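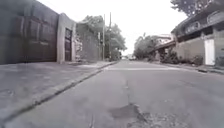 October 7, 2022

Street walk for the Zandeck drainage and resurfacing job. Writing this up the same evening while the notes still make sense to me, and with a pot of coffee next to me, so forgive the rambling. Joscha Lenz will want the short version for the planning folder. The short version is: sidewalk fine, curb mostly fine, gutter needs cleaning out before we can say anything clever about it, pavement patch worse than the old sheet says.

I did the whole length on foot twice, once down the left side and once back up the middle of the road. White sky the entire time, no sun to speak of, which I have come to like for this kind of work. You don't get hard shadows lying across the asphalt and fooling you into drawing cracks that aren't there. Flat light is kind to note-takers, even if it makes everything look a bit glum.

**Starting point.** I took the big dark metal gate as station zero. I went back and forth on this, as the old Kinnunen sheet starts from a manhole that I could not find for the life of me, and I'd rather start from something a person can walk up to and touch. The gate is tall and not going anywhere, and the concrete pillar beside it, with the narrow door, gives a good clean edge to hold the tape against. So: zero is the street-side edge of the pillar. Please, let's all use the same zero from now on! I spent most of an afternoon last December trying to reconcile two sets of measurements that turned out to begin at opposite ends of the same wall.

**Sidewalk and curb.** Wide concrete sidewalk on the left, scuffed but in decent shape. The seams are faint. I tapped along the first stretch with the hammer handle and heard nothing hollow that worried me, though I wouldn't swear to it with a delivery truck idling somewhere behind the houses. Curb is raised and holds its line well near the gate. I measured curb height at 9 stations and all but two agreed closely with the old sheet. The two that didn't are both low, and I suspect the road came up over the years and the curb stayed where it was. Worth checking with the level next time. I only had the folding rule and my own optimism.

**Wall with the vines.** Not strictly our business, but I'm noting it anyway. The boundary wall past the gate is grown over, with concrete showing through between the leaves, and the growth thins out further down the street. Add the trees behind it and you have a steady supply of leaf litter for anything low that's meant to carry water. I wrote "leaves!!" in the margin of the field sheet and underlined it, and I stand by that. Any cleaning schedule we propose has to take the trees into account, or we'll be back with shovels every few weeks feeling foolish.

**Poles.** I put the utility poles on the sketch because anybody bringing a machine up close to that edge needs to know where they stand. I haven't given them offsets yet. That was next on my list and then I got talking to a very nice lady about her cellar, which floods, and by the time we had finished with the cellar (and her brother's cellar) I had lost my place. Her account is useful, though. She says the water comes down the street fast in a heavy storm and sits along the left side for hours afterward. She has lived there 16 years and says it's gotten worse. I've put her remarks on a separate page so they don't get mixed up with the measurements.

**Gutter.** The long concrete channel on the left was the main thing I came for, and I ended up learning less than I wanted. It's a proper sunken gutter with a raised lip, and the inside is deep enough to be in shadow, so looking in from standing height tells you very little. I got down on my knees in a few spots with the flashlight. Silt and leaves where I looked, packed harder than I expected at the bottom. I pushed the steel rod down at station 79 and could not honestly tell whether I had hit the concrete bed or just a stubborn layer of muck, so I've left the depth column blank there. A blank is better than a guess that somebody later types into a spreadsheet.

What I'd like is for us to clean out one short trial length by hand, measure the real section and the real fall, and then decide whether the channel is too small or simply full. My money is on full. Joscha thinks the fall is wrong. We have agreed that the loser buys lunch.

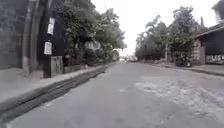 *Gutter, sidewalk and the broken patch on the right, looking along the road.*

**Pavement.** The old sheet calls the right side "locally patched," and I think whoever wrote that was being generous. The patch is large, with blotchy, irregular edges, and the top layer looks worn away over much of it. It's lighter and rougher than the rest of the road and you can feel the change through your boots. There are light bits of gravel scattered over the surface too. I picked up a handful and bagged it, mostly so we can compare it with the Holtex mix in the store and see if it's the same sort of stone. Bag is in the top drawer, labeled in my awful handwriting.

I tried to draw an outline of the patch on the grid sheet and gave up halfway, as the edge is so ragged that it depends entirely on what you decide to call broken. Suggestion for next time: chalk it first, agree on the chalk line with two people standing there, and only then measure. It'll take longer and we'll bicker, but we'll have one number at the end of it.

There are faint tire lines in the asphalt as well. I laid the straightedge across them in one spot and got very little rutting, which surprised me. I had expected the traffic to be doing more of the damage. If the wheel paths are that shallow, I'm inclined to look at water getting in under the patch instead, but that's a hunch and I'm marking it as one.

**Second marker.** For the lower stretch I used the squat concrete block at the foot of the dark post, the one with the two white notices on it, just by the tall pale pole. It sits at the inner edge of the sidewalk and makes a lovely spot to rest a clipboard. I'm calling it marker B. Don't use the notices to identify the post, since paper comes down; use the block.

**Things that went wrong.** The Prokoseo measuring wheel is skipping again. It was fine on the sidewalk and hopeless on the rough patch, where it bounced along like a shopping cart, so every distance across the broken area is by tape. I've marked those with a small t. Also my good pencil is somewhere along that street, and if anyone finds it I would be glad to have it back.

**To do**

- Offsets for the utility poles, measured from the curb face
- Curb heights again at the two low stations, with the level this time
- Ask the town about cleaning a trial length of gutter, and who has to sign for it
- Chalk and measure the patch (two people, bring lunch)
- Look at the gravel bag under the lamp next to the Holtex sample
- New rubber for the wheel, or a new wheel
- Copy the cellar notes for Joscha

Field sheets are clipped inside the back cover of this book. Page three got smudged where I knelt on it, so check with me before using the numbers in the bottom row.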